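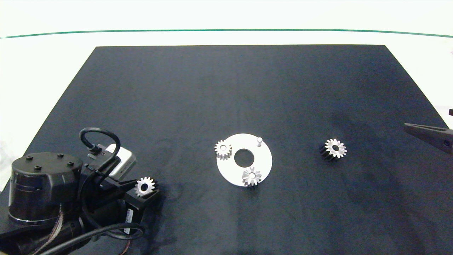
# Working with small gears on the bench

Small spur gears get lost easily and pick up dirt fast. Most of the trouble in putting a little gear set back together comes from the surface you work on and the order you pick things up.

## Set up the surface

Lay a dark mat over the table. Silver teeth show up well against navy or black, and a part that drops a few inches onto a mat won't bounce the way it does on a bare white top. Wipe the mat first with a barely damp cloth and let it dry. Smudges don't matter, but grit and metal filings do.

Keep the mat for clean parts only. Greasy parts go in a tray until you've washed them.

## Check the gears before you fit them

- Run a fingernail around the teeth. A burr will catch it.
- Look through the bore against a light. Old grease packs in there and keeps the gear from sitting down on its pin.
- Roll two gears together by hand. If they bind at the same spot every turn, one has a bent tooth.
- If the top face and the lower body are different colors, as on a silver and black gear, use that to keep them all the same way up.

Wash metal gears in warm water with dish soap and an old toothbrush, then dry them right away. For baked-on grease, soak them in mineral spirits with a window open and gloves on. Check that any plastic parts can take it before they go in.

## Fit them to the plate

1. Set the plate flat with the pins pointing up.
2. Put a very small dab of grease on each pin. A toothpick is the right tool.
3. Lower the gear straight down. If it stops partway, lift it off and start again — pushing on it can snap a plastic pin.
4. Turn each gear by hand before adding the next one. Teeth that land tip to tip need only a slight turn to drop in.

Pick up one gear at a time by its outer edge and leave the others lying flat. Gears set on the rim of a plate tend to slide off when the plate is bumped, so move them onto the mat if you're stopping for lunch.

## Put things away

Screws go in a lidded jar, gears in a shallow tin lined with felt. Write the tooth count on a slip of paper and keep it in with them. If a set has 4 gears, note that as well, so you know when one is missing.

Roll the mat with the clean side in. Folding leaves a crease, and small parts will find it the next time you work.

*Dagim Fikre*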